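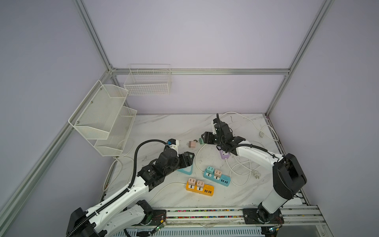
How many plug adapters does one household need? Fewer than you own, and you find out how many fewer by putting every single one of them on a table at the same time.

So that's my June project, friends. The Plug Drawer. If you've been following me since the spice rack thread you know how I get. Long thread, get a snack.

Background for the new people: we have a drawer in the hallway that hasn't closed properly since we moved in. It holds power strips, cube adapters, travel plugs, chargers for phones we sold years ago, and one lonely doorbell transformer. I've been cramming things in there with my hip like it's a suitcase.

Rule number one, and I learned this from my neighbor Rattana Somboon: take it ALL out first. Don't sort from inside the drawer. If you sort from inside the drawer you just stir it.

Rule number two is a light-colored table. I tried this once on our dark rug and lost a gray plug for a week. On a white top with a bit of gray marbling everything shows up, even the dull little gray ones that hide in every pile.

Can we talk about colors for a second? When did power stuff get so cute?? I grew up with beige or white and that was your whole choice. Now there's a pinky beige cube and a mint green adapter and a lavender power strip, and I'm supposed to be an adult about it.

I wasn't an adult about it. I have been moving the mint one next to the pink one all morning — they look like after-dinner candies.

OK but color turned out to be useful! Ibsa Mamo replied to my last thread saying she gives each room a color, so a purple strip always goes back to the bedroom and you never have to argue over whose it is. I'm stealing this. Lavender is bedroom. Mint is kitchen. Pink-beige is the desk.

Gray is "guests and miscellaneous." Sorry, gray.

Next part is the boring part and please don't skip it. Look at every plug before it goes back. Bent prongs, cracked housing, brown marks near the slots, anything that rattles: out. I don't repair them and I don't save them for "someday."

Same for power strips, plus the cord. Run your fingers down the whole length. (Unplugged!! Obviously!! My mother reads these.) If there's a nick or a stiff flattened spot where a chair leg has been sitting on it, goodbye.

I had two strips go in the out pile from the drawer's back corner. One of them had a switch that stayed halfway no matter what I did to it. The other was just sticky. I didn't investigate the sticky.

Also read the rating on the back of whatever you keep. There's always a label and it's always in tiny print, so take a picture with your phone and zoom in. If you can't find any rating at all, that one goes too. And no space heaters on power strips, ever, I don't care how cold your office is. Wall outlet.

And no strip plugged into a strip! I did this behind our TV for two years. A lovely electrician named Surachet came by for something else entirely, saw it, and just looked at me. I still think about that look.

Time for storage, my favorite. I bought a set of Vekov drawer dividers and they were too tall by a hair, so they live in the bathroom now holding cotton balls. What worked was the shallow Claneck trays. I'd love to tell you I measured first.

Cube adapters stand up in the tray with the prongs all facing the same way. You get twice as many in, and you can see what kind each one is without picking it up. The long strips go flat along the front of the drawer, side by side, cord folded (not wound tight!) and held with a fabric tie.

I cut my own ties from a roll. It was 25 feet and I've used maybe a third of it, so if you live near me, come get some.

Labels: masking tape flag on the cord, right next to the plug. DESK. LAMP. FISH TANK. When four black cords go into the same strip you will be so grateful for that little flag.

Several people asked what to do with the out pile. Don't put it in the regular trash or the curbside bin. Our library has an electronics drop box by the back entrance, and lots of hardware stores have one too. Call ahead and ask if they take cords, some only want batteries.

The doorbell transformer is staying. I know. It's in its own tiny bag with a question mark on it. Miroslava says she'll ask her dad what it's for.

Update, 4 pm: THE DRAWER CLOSES. One finger. I've opened and shut it enough times that the dog has left the room.

Update again because 70 of you want to know where the phone chargers went. Separate box, top shelf of the closet, and I haven't dealt with it. That's July's problem.

If you do your own drawer tonight, send me your prettiest plug. I want to see if anybody has a yellow one — my laundry room still needs a color.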